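How a Sweater Is Knitted

A sweater is made of yarn, and yarn is a long, long string. If you could find the right end and pull it, a hand-knitted sweater would come apart row by row until you had a heap of wavy yarn and no sweater at all. Cloth for a shirt is different. It is woven, with one set of threads going up and down and another set going over and under them, side to side.

Knitting has no crossing threads. It has loops. Each loop is pulled through the loop below it, and the loop above is pulled through that one. A row of loops can bend and open up when you tug on it, so knitted cloth stretches. Try pulling on a T-shirt and then on a cotton bedsheet. The T-shirt is knitted, with very thin yarn and very small loops. The sheet is woven and hardly moves.

Where the yarn comes from

Yarn can be made from many things. Wool is the hair of sheep. Cotton comes from the fluffy part around the seeds of the cotton plant. Acrylic is made in a factory, from chemicals that come mostly from oil. Some yarns are a mix of two or more of these.

Sheep are usually sheared once a year, in spring or early summer. The wool is greasy when it comes off. The grease is called lanolin, and it helps rain run off the sheep. People wash the wool, comb it so the hairs lie mostly the same way, and then twist it. The twisting is called spinning. A tuft of wool pulls apart easily in your fingers, but once it is twisted the hairs grip each other and the yarn is strong.

You can try this with a cotton ball. Pull a bit of it out slowly while you twist, always in the same direction. You will get a short piece of lumpy thread. Hold both ends and tug gently, then see how it compares with the part you did not twist.

Knit and purl

There are two main stitches in knitting, and they are called knit and purl. A purl stitch is a knit stitch seen from the back. The front of a knit stitch looks like a small letter V. The front of a purl stitch looks like a little bump.

If you put a column of knit stitches next to a column of purl stitches, and keep going like that, the cloth pulls itself together into ridges. This is ribbing. It is very stretchy and springs back, so it is used at the wrists, the neck and the bottom edge of a sweater, where the sweater has to fit over something wide (your head, for instance) and then close up again.
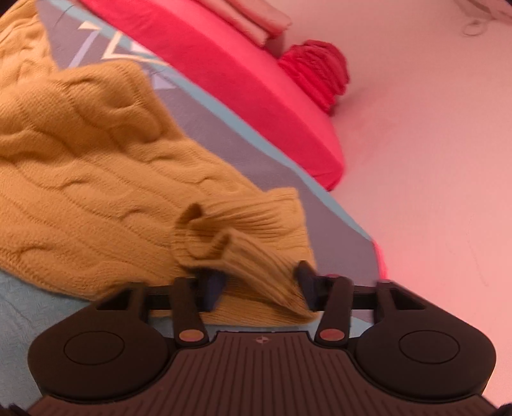

The cuff of this yellow sweater is ribbed.

Look at the ends of the sleeves on your own sweaters. Sometimes the ribs are narrow, with one knit stitch and one purl stitch each time. Sometimes they are wider, with 2 of each. Knitters write the first kind as "1x1 rib" and the other as "2x2 rib."

How cables are made

A cable is the pattern that looks like a rope or a braid. It seems as if someone sewed a rope onto the sweater, but the cable is made from the same stitches as everything else. The stitches are worked in a different order.

Say a cable is four stitches wide. The knitter takes the first two stitches off the needle and puts them on a short extra needle, called a cable needle. This is left hanging in front of the work. Then the knitter knits the next two stitches, goes back, and knits the two that were waiting. Now the two pairs have crossed over each other.

After that come several plain rows, and then another crossing. If every crossing goes the same way, the cable looks like a twisted rope. To make a braid, you need at least three strands, and the crossings go left and then right, the same as when you braid hair.

If the cable needle hangs in front, the cable leans to the left. If it is held at the back, the cable leans to the right. Most knitters have mixed these up at some time and had to undo their work.

Cables use up more yarn than plain knitting, and they make the cloth thicker. Thick cloth holds more still air, and still air keeps you warm. Cables also pull the cloth in sideways, so a knitter has to start with extra stitches or the sweater will be too narrow.
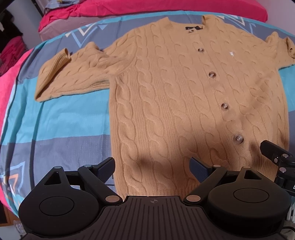

A cardigan with cables down the front and along the sleeves.

A cardigan opens down the front and a pullover does not. The strip that holds the buttons and the buttonholes is called the placket, or the button band. To make a buttonhole, the knitter leaves a small gap in one row and closes it up again in the next row or two.

By hand or by machine

Most sweaters in stores are knitted by machine. A knitting machine has hundreds of needles in a row, each with a tiny hook on the end. The hook catches the yarn and pulls it through the old loop. Machines can make cables too, by passing loops from one needle to another.

Domingo Daza teaches hand knitting in the town of Oltness. He kept count of one child's sweater he made, and the front used 2886 stitches before he got up to the neck. It took him 14 evenings. "I made one wrong crossing near the bottom," he said. "I left it in."
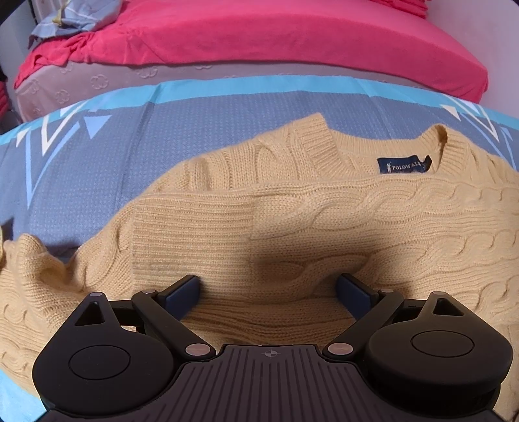

Washing is the last part of looking after a sweater, and wool needs more care than cotton. Wool hairs are covered in tiny scales. In hot water, with a lot of rubbing, the scales catch on each other and the sweater shrinks and turns thick. This is called felting, and it can't be undone. Always find the label before you wash anything. The brand label is often inside the back of the collar, like the navy-blue one in the yellow sweater, but the washing instructions may be on a second label in a side seam. Wet wool is heavy and stretches if you hang it up - so lay it flat on a towel, push it gently into shape, and let it dry away from the heater.

Words to know

Cable needle: a short needle that holds stitches while others are knitted first.

Felting: when wool hairs lock together and the cloth shrinks.

Placket: the strip with the buttons or buttonholes.

Ribbing: stretchy ridges made of knit and purl columns.

Contact Ziltley Children's Pages | © Ziltley | Back to top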